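Workshop notebook, February, started 7.40 am

Cold start again. Put the heater on before I'd even got my coat off, then remembered the glue wants to be above 15 anyway, so I get to feel virtuous about it.

Main job is still the end-grain test for Casham. They want to know if sizing the end grain first (thin coat, let it soak in, then the proper coat) is worth the extra bother on the bench legs. Béla says yes, always, his old boss did it for years. I say let's break some and find out!

Cut the rest of the ash offcuts this morning. That makes 109 blocks all told, which sounds like loads until you start throwing out the ones with a knot or a wandering grain. Labelled them in pencil on the face, NOT on the end this time. Last batch I wrote on the ends and then glued over the lot, what a wally.

Plidel glue for the first set, the Antal stuff for the second. The Antal is runnier and gets everywhere, and it smells a bit like pear drops. Sized half of each and left them 10 minutes before the second coat. Clamped with the little blue cramps, quarter turn past snug, and I tried hard to keep my quarter turns the same size (Liya, if you take over from me please do the same, don't go heaving on them).

11.15. Broke the first lot from the earlier glue-up on the lever rig. Best one went at 189 on the dial, a sized Plidel joint, and it took a lovely long splinter of ash with it. The unsized ones mostly let go clean along the glue line with a sad little tick. So Béla is looking smug and I'm not saying anything until the Antal ones are done.

Odd one out: block 2 let go almost as soon as I leaned on the lever. Starved joint, I think, there was hardly any glue on the face when I looked. Leaving it out of the average but keeping the pieces in the tin.

To do: ring Porkomar about the late delivery of ash, new blotting paper, sharpen the small block plane (it's tearing), ask Liya where the good square has gone. Damp meter wants a battery too.

Antal set stays in the cramps overnight. Heater on low, door shut please!
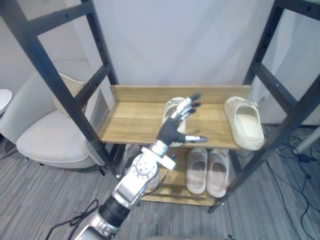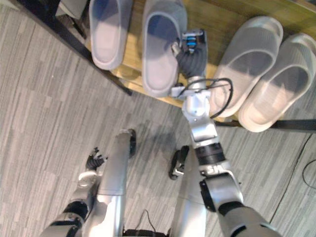
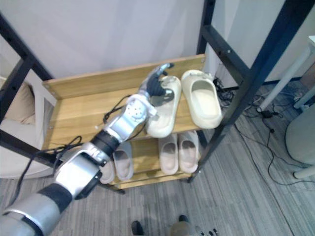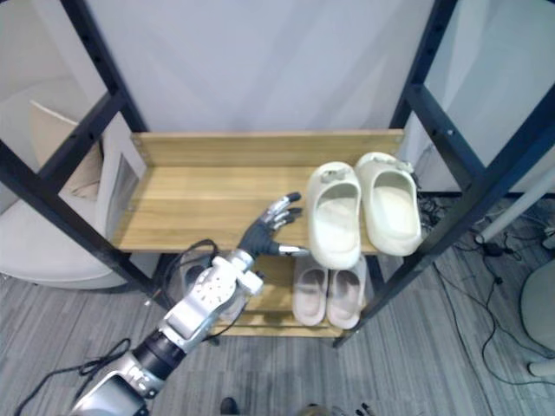
Shoe rack, wooden shelves on black metal sides.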